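3.2 Placement hours and supervision

Students on the sports rehabilitation degree at Brernside complete placement hours in each of their final two years. Until February the hours were served in one block at the end of the teaching year. The revised scheme spreads them across both semesters, so that a student meets the same athletes more than once and has time to follow an injury from first assessment to return to play.

We drew on the placement logbooks of 33 students, all of whom had agreed to their use. The logbooks held 2,708 separate entries. An entry was counted if it gave the date, the type of contact (assessment, treatment, exercise session, pitch-side cover or observation) and the initials of the supervisor. Entries without initials were set aside, and 663 were lost in this way, most of them from pitch-side cover at weekends, when the supervisor had often left before the book was filled in. We return to this in section 5.

Each entry was coded by Brandes and then checked by Leemans, who had not taught any of the students. Where the two disagreed they discussed the entry until they reached a shared view. The commonest disagreement was between treatment and exercise session, as students tended to write up a single visit that contained both. We decided to code such visits by whichever activity took the longer time. Where no time was given, the activity named first was used.

Supervisors were of two kinds. Some were lecturers from the teaching team who also work in clubs or private practice, and the others were clinicians employed by the placement site. The clinicians had all attended a half-day briefing run by Kuipers (L.), using the Vandenberghe feedback sheet. The sheet asks for one thing done well, one thing to change and a short note on how the student spoke to the athlete. It was left deliberately short after an earlier version went largely unused.
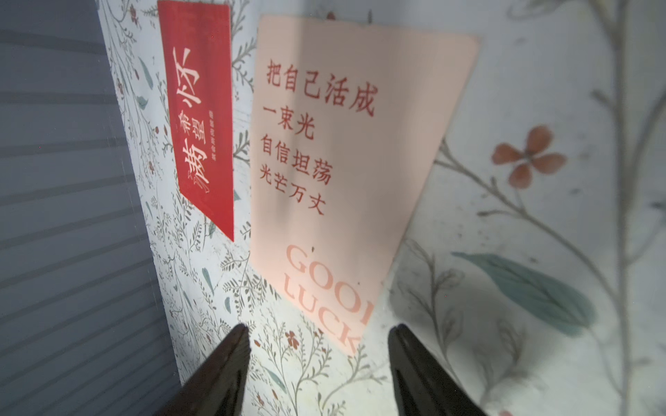

Figure 2. Red card with white lettering against a patterned backdrop.

3.3 Interviews

Twelve of the students and five supervisors were interviewed after the placements ended. Interviews with students were carried out by Kuipers (K.), who had no part in marking, and those with supervisors by Van der Linden. Each followed a short list of open questions and lasted until the person had nothing more to add. The questions covered the first day on site, a session that had gone badly, and how feedback was given and received.

Recordings were typed up in full and read by two of us separately. We began with no fixed list of themes. After the first four transcripts we compared notes, agreed on a set of headings and went back to the start. One heading, 'being left alone', was later split into two, because students used the phrase both for being trusted with an athlete and for having no one to ask.

Interviewees were sent their own transcript and could remove anything they wished. Two students did so – in both cases a passage that might have identified an athlete. One supervisor at the Clulleck site asked to add a paragraph on travel time between grounds, and this was treated as part of the interview.

3.4 Limits of the data

Logbooks record what students chose to write down. Some wrote half a page for every contact and others a single line, and the length of an entry says little about the quality of the session. We therefore made no use of word counts. The placement sites also differed in size and in the sports they served, and the number of students at each was too small to compare one site with another.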